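Home | News | Events | Workshop | Members | Contact

Two-arm robot fund gets the go-ahead in Sillport

Aug 20, 2023

The Sillport Makers' Workshop is going to buy a two-arm robot! Members voted this month to put 1,069 dollars a month toward the purchase, starting in the fall, and the planning group already has a folder of quotes, floor plans and wish lists thick enough to need its own shelf.

The idea has been kicking around since the spring, when our Pledness branch started its kitchen project. Their question was a simple one: what would it take for a pair of arms to handle ordinary dishes on an ordinary table? Plenty of us have watched one arm pick up a block and set it down again (and yes, it is still fun). Two arms working side by side open up a lot more. One can hold while the other wipes, or pours, or passes something across.

In July the planning group settled on the jobs the new equipment has to be good at, and dishes went straight to the top. Mugs and bowls are smooth, they come in all sizes, and a curved rim asks a lot of a pair of straight fingers. If we are going to spend this kind of money, we want it to go on arms and grippers that suit the work members plan to do. 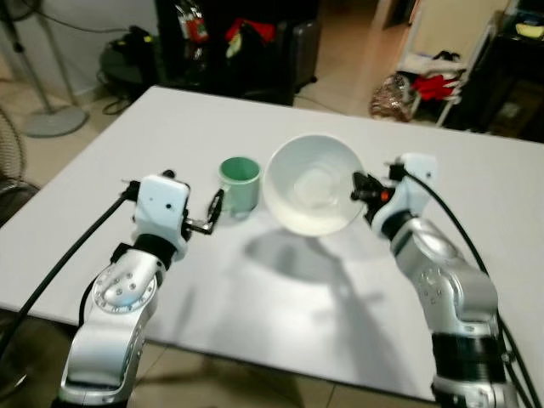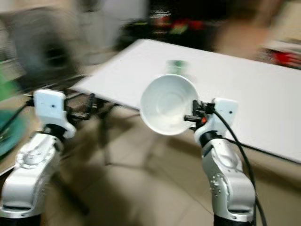

So what are we paying for? The arms themselves take the biggest share of the budget, and the grippers come next. Quotes vary quite a bit on the grippers, mostly in how far the fingers open and whether the fingertips can be swapped at home. The group is leaning toward the set with replaceable tips. Fingertips are a wear item, and a spare set costs far less than a week of waiting for a repair.

Then there are the parts that are easy to leave off a first budget. We need a solid table, cable covers, a computer that can keep up, an emergency stop within reach on both sides, and a supply of things to practice on. Dishes are cheap, at least. The thrift store on Lu Street has already set aside a box of odd mugs for us, and we will take more. Chips are fine. Please, no family china!

Space took up most of the discussion at the last meeting. The group marked out the reach of both arms on the floor of the back room with tape, added walking room on every side, and found that the long bench will have to move to the window wall. Power is good there. The network is less good, and a new cable run is now in the budget as well.

Buy or lease came up too. A lease would get us started sooner, and a few members made a strong case for it. Over 9 months, though, the payments we were offered came close to what we could save toward owning the arms outright, and at the end we would have had to hand them back. The vote went to buying, with one condition: the group has to bring a written service plan before any order is signed.

We have called the project Flisto, after a name pulled from the suggestion jar. There were 100 slips in there, some of them printable.

Training is the piece we are most excited about. Six members will take the first safety and setup course, and they will then run evening sessions for everyone else. No programming background is needed for the beginner sessions. You will learn to move the arms by hand, save a position, play it back, and find out how a small change in the angle of a wrist can make or spoil a grip. It is wonderfully absorbing stuff, and two hours go by very fast.

The full budget sheet is pinned up by the front desk, next to the floor plan. Have a look and write on it. The line for spare parts still has a question mark beside it, and if you have run equipment like this at work, the planning group would love to hear what broke first. Comments are open until the order is drafted, and the next open evening will have the gripper quotes laid out side by side for anyone who wants to compare them.

Related items
Pledness branch kitchen project: first notes
New hours for the wood shop
Laser cutter booking rules updated
Wanted: sturdy shelving for the back room
July open evening round-up

Contact the Workshop | Copyright Sillport Makers' Workshop | Back to top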